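Six weeks with the Esura practice set

In January I started a rental of the Esura, and I promised a few readers that I would write down what I think of it when the first period was finished. The period is finished now, so here are my notes. I paid for the rental from my own training budget and the company doesn't know I am writing this.

First I should say what kind of user I am. I teach suturing with robotic instruments to people who already know how to operate, and who must now learn to do it through a console. I am not an engineer. English is my third language, and I learned most of the technical words from manuals, so please forgive me if I call a part by the wrong name.

What you get

The Esura is sold by Ratham as a practice and recording package. It comes as two arms on one heavy base, a fixed camera with its own light, a small console with two hand grips and pedals, and a computer which stores everything. You can buy it, but almost every teaching centre I have spoken with is renting. The rental includes 20 instrument uses per tool, and after that the counter goes to zero and you must order another one. I will come back to this counter, because it has cost me some sleep.

The tissue is not included. Ratham will sell you silicone pads under the name Grimholm, and they are good for the first few lessons. They are a little too polite, in my opinion. The needle goes in where you want, the edge stays where you left it, and the learner goes home with too much confidence. Real tissue moves, shines and bleeds on the thread, and I want my learners to meet this early.

Setting it up

Two people can do the installation in one long morning. The base is on wheels, but it's very heavy, and our old floor has a small step at the door which gave us a lot of trouble. After that the work was easier than I feared. The cables have colours, the colours match the sockets, and the start-up program tells you in normal sentences what it is waiting for.

The weak point is the camera arm. It has a clamp with a knob, and the knob must be made tight with more strength than feels right. If you are gentle with it, the picture will sink slowly during the lesson and you will think that you are tired. I lost a whole afternoon in this way before I understood. A colleague from another centre told me that hers has the same behaviour, so I don't believe it is only my unit.

The instruments

For me this is the best part of the package. The needle driver closes with a firm, even feeling in the hand grip, and there is very little delay. When I turn my wrist, the tip turns the same amount, and after some minutes I stopped thinking about it. I have used cheaper sets where the jaw closes a bit to one side when you squeeze hard. I have not seen this with the Esura.

The gripping surface is finely cut and takes good hold of a thin thread. It is also a little cruel to it. If you take the thread again and again in the same place, it becomes hairy there, and then it's more difficult to see and to pull. I tell my learners to hold the thread near the end, which will be cut anyway, and to leave the working part alone. It's the same advice you would give in the operating room, so I don't count it as a fault of the tool.

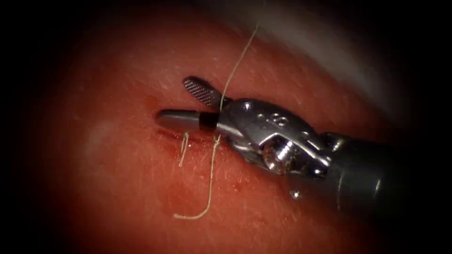
One instrument at the cut, jaws partly open, with the thread going down to the tissue beside the black band.

The camera view took me longer to like. It's bright in the middle and it becomes quite dark toward the corners, so you learn to keep your work in the centre. On wet tissue the light also makes white spots, and a pale thread can disappear in them. There is a setting called "soft light" in the second menu, and I recommend to turn it on and then forget it. It takes away a part of the shine and the colours stay natural. The depth is another matter. Beginners often think the tip is above the surface when it is already touching, and with a fixed camera you can't move your head to check. My best trick is to watch for the moment when the surface begins to answer the metal.

The counter

Each tool has a chip which counts its uses. I understand why this exists for real operations. For practice I find it too strict. If the computer restarts in the middle of a lesson, the tool counts as used again when you put it back, even if you only made one stitch. This happened to me 2 times. I wrote to Ratham and they gave me back the lost uses, which was kind, but they did it by sending a code in the post. In the post! I waited eight days for a piece of paper with numbers on it.

The recording service

With the rental comes an account for a service named Woo. It keeps the video and the movements of both arms together, and you can play them back side by side. I didn't expect to use it much, and now I use it after every lesson. A learner who says "I was not pulling" can look at the pull. Nobody is angry, we just watch it together and start again.

My account shows 1,232 clips at the moment, many of them very short. The search is not good enough for such a number. You can search by date and by the name of the exercise, but not by which tool was in use, and not by your own comments. I began to write a small code in the title of each clip, for example the letter N for needle passing, and this saves me. It would be better if the program did it for me.

The automatic scoring is the part I like least. After each exercise Woo gives marks for speed, for smooth movement and for the length of the path. A careful learner who stops to think will receive a low mark, and a quick one who tears the edge can receive a high one, as the program has no idea what the tissue looks like. I have now hidden the marks from the learner's screen. You find this under Account, then Display, then the last line on the page.

Cleaning

The manual gives four pages to cleaning and you should read all of them. The joint behind the jaws has many small openings, and whatever enters there will dry if you go for lunch first. I put the tool in the bath right away and move the jaws open and closed by hand under the water. The brush in the package is too thick for the narrow slots. I bought a thinner one at a dental supply shop and it works very well.

Who is it for

If you have only beginners, I think you can wait. A simple box trainer and the Grimholm pads will keep them busy for a long time, at a much lower price. If you teach people who will soon sit at a real console, the Esura is worth to try, mostly for the feeling in the wrist and for the playback. I would ask for the rental contract with the extra tools already inside, because adding them later costs more. And ask about the restart problem in writing before you sign.

I have extended mine until the end of the spring. Next I want to try continuous stitches with the two arms, where the second one keeps the tension, and compare the recordings with my old ones from the box trainer. If someone has found a better way to sort the clips in Woo, please leave a comment under this post. I read them all, although I am slow to answer.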